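3.2 Regional schools and the market for prints

The Kütt workshop is usually treated as a late branch of the woodcut revival. Its surviving account books suggest a different line of descent. Most of its early sheets were sold through Clekik, a dealer in frames and paper, and were priced with household goods. Buyers outside the town knew the work mainly from the illustrated supplement that Clekik mailed to subscribers each February.
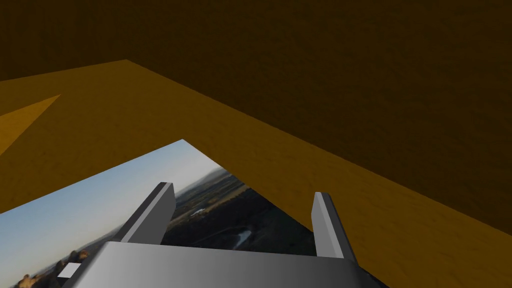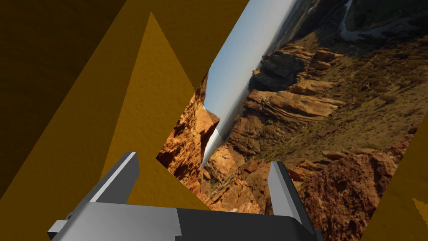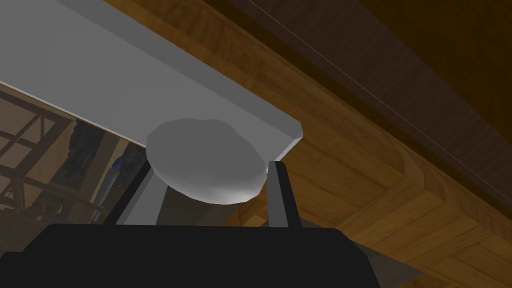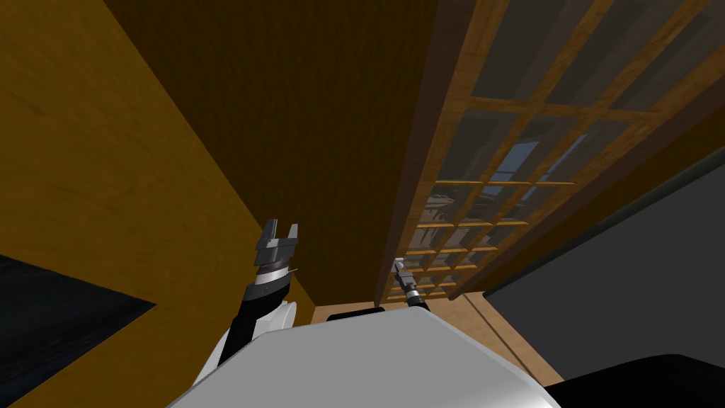

Figure 5. Four rendered views. A gray gripper with its fingers apart is in the first two.

The supplement matters because it fixed the size of the prints. A sheet had to fold once and fit the mailing sleeve, and the artists at Kütt cut their blocks to match. Large landscapes disappear from the books within nine years of the first mailing. Small interiors and still lifes take their place, along with street views cropped close to the doorways.

Earlier writers explained this change as a matter of taste, pointing to the influence of the Trastar group, whose members also favored small formats. The dates do not support that reading. Trastar held its first exhibition after the change was complete, and only five of the prints shown there came from the workshop.

Edition sizes tell a similar story. Before the supplement, a normal edition was 200 sheets. The largest edition recorded afterward was 4000, printed from a block that had been recut at least once. Late impressions from it are weak in the shadows, and several were touched up by hand with a brown wash. The Clirko catalog lists these as separate states. We count them as one, as the wash was added after printing and varies from sheet to sheet.

The question of who did the hand coloring remains open. The account books record payments for it under a single heading and give no names. Section 3.3 compares the wages paid under that heading with those of the block cutters.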